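A morning at the Plistetti chocolate works

February 17, 2021

I've wanted to see inside Plistetti ever since I first used their dark buttons in a ganache, so when they announced a visitor morning at the Dotdale works I booked before I'd even looked at the train times. Nine of us went round, all in hairnets, all well spaced out, and I don't think I stopped grinning once.

You start in the bean store, which smells of vinegar and hay far more than it does chocolate. Then it's through to the roasters (LOUD, bring earplugs if you're fussy) and on to the grinding room, where the paste goes round and round between granite rollers. They'd made 1,585 kilos of the 70 per cent that week and most of it was stacked up in blocks by the door. I asked if anyone ever walks off with one and got a very polite look.

My favourite bit was the tempering bench. I've always tempered by guesswork and a cold windowsill, so watching somebody do it properly, with the chocolate spread out thin on the slab and scraped back in again, was a proper lesson. We each had a go with 100 grams. Mine came out streaky on one side and lovely and shiny on the other, and I ate the evidence on the platform.

After that came the tasting, ten little squares on a numbered card. The Sepúlveda single estate was the one everybody went quiet over, all raisins and a bit of smoke. I was less keen on the Skullari, their black salted bar with the liquorice in it, though the lady next to me bought six! There's a small café at the end too, with a very good brownie, slightly underbaked, and a hot chocolate you could stand a spoon in. 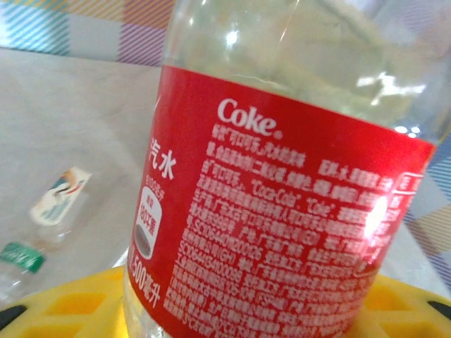

The shop is cheaper than buying online, and the bags of broken bits are the thing to go for if you're only going to melt them. I came home with two of those, a tub of cocoa nibs and a block of the Sepúlveda that I'm saving for a birthday torte with coffee buttercream. Parking is tight, the toilets are up a flight of stairs, and the next visitor morning is in July. I've already put my name down.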